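4. What changed for the people on the line

4.1 Setting and data

Claltgate refurbishes office furniture. Desks, cabinets, low shelving, mostly light wood, mostly returned from leases. The site at Urnberg took in 3,000 pieces in the year before the arms came. Two arms were installed in March, running the Lekota handling software, and staff call both of them Aleck. Which one is meant you work out from where the speaker is looking.

We interviewed 40 people: handlers, finishers, shift leads, two planners. Notes by Gautam and Ellis, coding by Kao, disagreements settled by Ruchti. Field diaries kept as well but patchy, esp. on late shifts. Coding closed 2020-07-22. Anything said after that is not in here.

4.2 Who does the lifting now

The plan on paper was simple. Arm takes hold of the panel, turns it, person checks the surface and marks it for sanding or for scrap. Before, two people did the turn and one of them did the check. The second person was to move to finishing.

In practice the second person stayed near. Our diaries have 715 entries where a worker stepped in on a job the arm had been given. Most are short. Nudging a panel square, moving a box out of the way, waiting with one hand up by the stop button. None of this is in the job sheet. One handler called it "minding", the word stuck and we use it from here on.

Minding is not rest. Handlers said their backs were better and their heads were worse. "I used to be tired at home, now I'm tired at work," (H12). Several missed having someone to talk to on the other end of the desk. Finishers had less to say, their bench had hardly changed, though they did notice peices arriving in bursts with long gaps between.
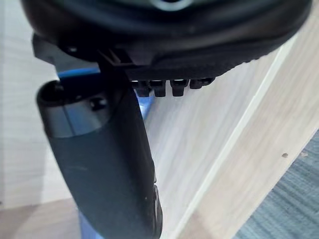 Where the fingers meet the wood is where most of the arguments were. Handlers know by feel when a panel edge is soft or the veneer is lifting, and they ease off. They had no way to pass this on. The settings screen offers grip force and approach speed and both sit behind a shift lead login. So a handler who saw trouble coming had to stop the arm, find the lead, explain, wait. Many did not bother. They stopped it, did the turn by hand and started it again, which the log records as an operator fault.

This matters for pay. Fault counts went into the monthly review for the first two months, till Nautiyal raised it with the planners and it was dropped. Trust didnt come back at the same speed. Even in the last interviews people asked us whether the log was still being read.

4.3 Skill and who gets credited

Three handlers were given lead logins as a trial. All three changed the approach speed in the first week, all downwards. Output per shift dipped and then recovered, we can't seperate that from the easier stock that came in at the same time. What we can say is how they talked. Before the trial: "it does this", "it wants that". After: "I've got it set so". See Table 3 for the coding.

Those without logins went to these three for help and not to the leads. Good for the work, awkward for the leads, one of whom asked to go back to the bench. No extra pay for the three at time of writing.

4.4 Limits

One site, one kind of stock. Night shift under-represented. Two interviews were lost to a bad recorder and rebuilt from notes, we quote from neither. We also had no access to people who left before the arms arrived, and at least some left on account of them, going by what their workmates told us. A follow-up is planned with the same interview guide, plus questions on minding, which the first guide did not have at all.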